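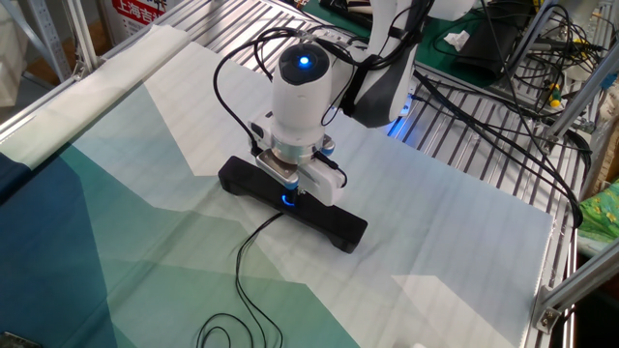 Dezember, Schnittraum 2, kurz nach neun

Rohschnitt "Restine" wieder aufgemacht, Stand von gestern abend. Timeline springt beim Öffnen immer noch auf die alte Sequenz, bitte NICHT in der alten weiterarbeiten, die heißt jetzt _alt_nicht_anfassen. Länge aktuell 57 min, Zielfassung bleibt 52. Floor will keine zweite Fassung fürs Festival, also muss es eine einzige tun.

Interview Wiegand (der Regisseur, nicht die Produktionsfirma, die leider auch so heißt – in den Bins ab jetzt W-REG und W-PROD):
– Take 1 unbrauchbar, Lüftung
– Take 2 gut bis zur Stelle mit dem Verleih, danach verliert er den Faden
– Take 3 der Wutausbruch über die Filmkritik. Stark, aber zu lang. Hab ihn von vier Minuten auf knapp zwei gebracht, Atmer drin gelassen

Frage bleibt, ob der Wutausbruch an den Anfang gehört. Bogumił sagt ja, weil man sonst zwanzig Minuten auf den Mann wartet. Floor Dijkstra sagt nein, wirkt wie Trailer. Ich hab beide Varianten gebaut, liegen als A und B auf dem Server. Bei A fehlt noch der Ton von der Ansteckmikro-Spur, da läuft nur die Kamera mit.

10:40
Archivmaterial von Zallier gekommen. 11 Clips, davon 5 mit eingebranntem Timecode, obwohl ohne bestellt. Mail geschrieben. Der Ausschnitt vom Set (Regen, Kran, Schimpfen auf den Kameramann) ist dabei, aber in 25p, das Original war sicher 24. Man sieht's an den Schwenks. Nochmal nachfragen ob sie den ursprünglichen Abtast haben, sonst selber zurückrechnen und Tonhöhe prüfen.

Rechte: Zallier rechnet pro angefangene Sekunde ab, 230 Euro. Heißt die lange Premierenszene fliegt raus oder wird auf drei Einstellungen gekürzt. Hab gekürzt. Treppe, Handkuss, Tür zu. Reicht völlig.

Mittag ausgefallen, Festplatte 3 voll. Proxys vom ersten Drehblock gelöscht, Originale liegen auf dem LTO, vorher gegengeprüft. Wer nochmal ran muss: Proxys neu rechnen, Preset "Plata klein", nicht "Plata", das macht riesige Dateien.

14 Uhr, Sichtung mit Bogumił Brzozowska
Notizen wie gesprochen:
– Anfang zu erklärend. Sprecher sagt, was man gleich sieht. Ersten Absatz weg
– Preisverleihung 1. Teil gut, aber der Applaus ist zweimal derselbe. Stimmt, war faul von mir. Anderen Applaus suchen, Ordner ATMO_SAAL
– die Cutterin im Interview ist das Beste im ganzen Film, mehr von ihr. Gibt noch ungesichtetes Material, zweite Karte, hab ich total übersehn
– Zitat über "die beleidigte Branche" steht ohne Zusammenhang da. Entweder die Frage davor hörbar machen oder raus. Ich bin für Frage hörbar, sonst legen wir ihm was in den Mund
– Musik unter dem Abspann passt nicht, klingt nach Versicherung

Wegen Zitat: Abschrift mit O-Ton verglichen. In der Abschrift steht "empfindlich", gesagt hat er "empfindsam". Ist nicht dasselbe! Untertitel korrigiert, deutsch und englisch. Englisch jetzt "sensitive" statt "touchy", Floor soll nochmal drüberschauen, ich trau meinem Englisch da nicht.

16:15
Zweite Karte gesichtet. Cutterin erzählt, wie sie den Schluss gegen seinen Willen umgestellt hat und er drei Wochen nicht mit ihr geredet hat. Genau das fehlt zwischen Akt 2 und 3. Eingebaut, Schnittbilder noch vom Schneidetisch, aber da sind nur zwei brauchbare Einstellungen und beide unscharf am Ende. Evtl. mit Foto überbrücken.
Pegel auf der Karte viel zu leise, +9 dB und man hört den Kühlschrank. Entrauschen später, nicht ich.

Farbe: Interview W-REG ist im Gesicht zu grün, Vorhang. Nur grobe Korrektur drauf, damit es bei der Sichtung nicht stört. Für die Mischung egal, für die Farbkorrektur bitte meine Ebene LÖSCHEN, sonst korrigiert der Kollege die Korrektur.

Export läuft seit zehn vor sechs, mit Wasserzeichen, Passwort wie immer. Beim ersten Mal abgebrochen bei 80 Prozent, Schrift im Bauchbinden-Template fehlte. Schrift nachinstalliert, liegt jetzt auch im Projektordner unter FONTS.

Offen für morgen:
– Variante A oder B entscheiden (Floor anrufen, vor elf, danach ist sie im Zug)
– Ansteckton in A anlegen
– Applaus tauschen
– Bauchbinde "Wiegand" einheitlich mit Vorname, momentan mal so mal so
– Zallier wegen Timecode und 24p
– noch zwei Minuten finden die rauskönnen. Mein Kandidat: die Autofahrt. Bogumił hängt dran

Länge nach heute 54:20. Die Autofahrt allein sind 1:50.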